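About Rivton

Rivton is a small game studio. We make slow, detailed games about work, mostly for PC, and we have been doing it since the time when the three of us shared one rented room and one good monitor. Today we are a bigger team, but we still sit close enough to hear each other complain about a bug.

How we started

The studio was started by Kamol Boonchu and two friends from the same programming course. Kamol had spent his school holidays at his uncle's river ferry, selling tickets and washing the deck, and he wanted to play a game in which this kind of day was the main subject. He could not find one, so he began to write it in the evenings. The first version had one boat, one river and no sound. The passengers were gray boxes which sometimes walked into the water.

We showed that version at a local meeting for hobby developers. People stood in line to play it, and one man stayed for the whole afternoon and asked us if he could paint the boat. He could not, so we went home and added paint. This was the beginning of Zustatham, our first released game.

Our games

Zustatham is a ferry management game for one player. You buy an old boat, you repair it, you learn the currents and you try to keep the timetable. The river changes its level through the year, and some piers can be used only when the water is high. There is no enemy and no final boss. The hardest thing in the game is the month of May, when the heavy rain comes and all the passengers want to travel at the same time.

The game has 100 boat parts which can be replaced one by one. We know that many players never open the engine panel, and this is fine with us. Other players write us long letters about the engine panel.

Bunnag is our second game. It takes place in a night market, where you run a food stall and share the electricity with your neighbors. You can play it alone or with up to 3 friends. When somebody uses too much power, the whole row becomes dark, and then everybody has to agree who will turn off the freezer. Bunnag is shorter than Zustatham, and it was made for people who have an hour after dinner. We designed the stalls first on paper, with small cards, and we played it like a board game for one winter before we wrote any code.

Rikero is the game we are working on now. It is about a salvage crew in a flooded harbor town, and it will be our first game with a full story. We do not want to promise too much here. What we can say is that the player will control a small crane barge, that tides are important, and that the story can be finished without rushing. The first public test will be announced on our news page when it is ready — please do not believe other dates that you may find on the internet.

How we work

We build a small part of the game, play it, and throw away what does not feel good. A feature has to survive two weeks of play inside the studio before it goes on the plan. For Zustatham we threw away a complete weather forecast, a dog, and a system of ticket inspectors that took four months to make. The dog came back later, after many requests.

We do not use overtime as a method. In the last weeks before the release of Zustatham we worked too much, and the result was a save file problem which we then had to repair for a month. After this experience we wrote a rule that the office closes at 6:30 in the evening, also before a release. If the game is not ready, the date moves.

Every person in the team answers player messages for one week, then the next person takes it. The programmers did not like this idea in the beginning. Now they say it is the fastest way to learn which menu is confusing. Last year we answered 1452 messages, and a big part of them was about key binding, so key binding was rewritten from zero. 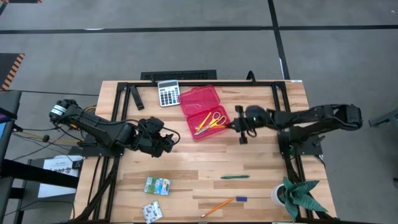 Our players

We have a friendly group of players, and we want to keep it like this. On our forum you can find repair guides, timetables made by players, and a very long discussion about the correct sound of a ship's horn. We read it, although we do not always write an answer. Our moderators follow three simple rules: be polite, mark your spoilers, and do not sell things.

Many translations of our games were started by players. When a translation is good enough to be included, we pay for it and we put the name of the translator in the credits, on the same page as our own names. If your language is missing and you would like to help, please write to us before you begin, because maybe somebody is already working on it.

Mods are welcome. The files of Zustatham are open for changes, and there is a short manual in the game folder. Bunnag is more difficult to mod because of the online part, but new recipes and stall decorations can be added without problems. You may show our games in videos and streams, and you may earn money from these videos. You do not have to ask us.

Working with us

We are a team of programmers, artists and one sound designer, and we hire slowly. When a position is open, it is published on the jobs page together with the salary. We read every application, and we answer also when the answer is no. Please send us something that you have finished, even if it is very small. A finished game with one level tells us more than a big plan.

We take one intern each spring. The internship is paid, and the intern works on the real game with the rest of us. The horn in Zustatham, the one from the long discussion, was recorded by an intern.

Contact

For help with a game, please use the support form and tell us which version you have. The number is in the lower corner of the main menu. For press and school visits, write to the office and put the subject in the first line, so your message finds the right person. We normally answer in a few days — during the holidays it can take longer.

Recent posts

Zustatham: changes in the spring update
Why the freezer in Bunnag is so loud
Rikero notes: drawing a harbor under water
Key binding, second try
Internship: how to apply
The dog is back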